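Bench Kit FAQ: Acrylic Sandwich Fixture

Which surface should the fixture sit on?
A flat, light-colored table. Crumbs show up on white, and so do scraps of clear film, which are hard to find on anything patterned. Leave room on the right for the serving tray.

What goes in each channel?
The kit does not fix the order. Our usual bench setup is tomato in the upper channel and bread in the lower. Slices stand on edge against the white pusher block. 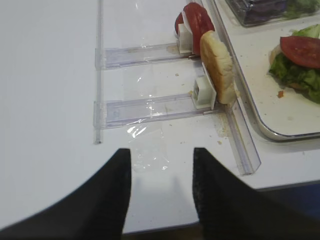 Quinlan, December 13, 2020

The answers from here on were revised by Mervin Sandhu and replace the September text.

Can bread and tomato share a channel?
No. Tomato juice softens the crust and leaves a film on the acrylic.

How is the acrylic cleaned?
Lukewarm water, mild dish soap, soft cloth. No alcohol and no scouring pads. Wipe the rails as well as the channels; crumbs and smears collect along the right rail. Use 500 ml of water per wash and change it between fixtures.

What slice thickness is supported?
Bread and tomato up to 9 mm. Thicker slices bind.

Where do I order spare pusher blocks?
From Trokirix, part 103. Send fit questions to Clifford Cormier with the fixture number.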